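Notes on the Shared Table
Posted 2025-11-17

It has been some time since I last wrote about the office, and several readers have asked how the rearrangement of the second floor was concluded. I am pleased to report that the work is finished, apart from the matter of the chairs, to which I shall return below.

Readers of the July entry will recall that the former layout consisted of small desks arranged in pairs, with a narrow aisle between them. The arrangement had been inherited from the previous tenant and was never formally reviewed. Meetings were held standing up, or were moved to the kitchen, where they competed with lunch. After a period of consultation within the team, it was decided that the pairs would be removed and that one large table would take their place.

The selection of the table took longer than expected. Three suppliers were invited to submit offers. Nergate proposed a model with a darker top, which several colleagues preferred on grounds of taste. Hurodar offered a white one at a price of 1,167, delivery included, and this offer was accepted. Our ceiling had been set at up to 2,000, and the difference has been reserved for seating.

Delivery took place early in the morning and required the temporary removal of one door. Jasper Lambrechts supervised the assembly and prepared a short written record of it, from which I have taken some of the details given in this post. The legs were attached first, the top was lowered onto them, and the whole was then moved a hand's width toward the window at the request of those who sit nearest the corridor. It was moved back the following day.

The question of surface finish deserves a separate paragraph. A glossy white top brightens the room considerably, and visitors have remarked on it. It also shows every fingerprint and every ring left by a cup. The following practice has therefore been adopted: the table is wiped at the end of each working day with a damp cloth and dried with a second one. Abrasive sponges are not to be used. The cloths are kept in the kitchen, on the hook beside the dish towels, and should be returned there.
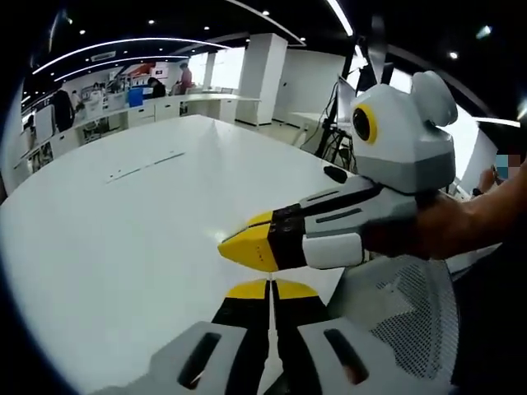
With regard to storage, the general principle is that the table belongs to whoever is working at it, and to no one overnight. Items left behind at the close of the day are placed on the desks along the wall, where their owners may collect them. Those desks have in consequence become rather full, a point which I acknowledge and which was raised with some firmness at our last team meeting. A sorting day is planned. Colleagues are asked to go through the cabinets underneath at the same time, as a good deal of what is stored there dates from before the move and has not been requested by anyone in the meantime.

Cables remain a difficulty. A packet of 50 fabric ties was purchased and placed in the top drawer by the printer. Fewer have been used than I had hoped. I would ask that any cable not in service be coiled, tied and labeled with the name of the equipment to which it belongs – a label reading "spare" is not sufficient.

I turn now to the chairs. The existing mesh-backed office chairs are comfortable and will be kept for the desks. For the table itself, a lighter chair has been suggested, one that can be pushed fully under the top when not in use. Samples from Abbasi and Stustari were tried for a week each. The Abbasi chair was judged too low by the taller members of the team. The Stustari chair was well received, although its feet marked the floor and felt pads would have to be ordered with it. If the order is confirmed, it will be for 14 chairs.

Comments on the choice of chair may be left under this post until the end of the month. Those who wish to try the Stustari sample again will find it beside the coat rack, and are requested to put it back there afterward.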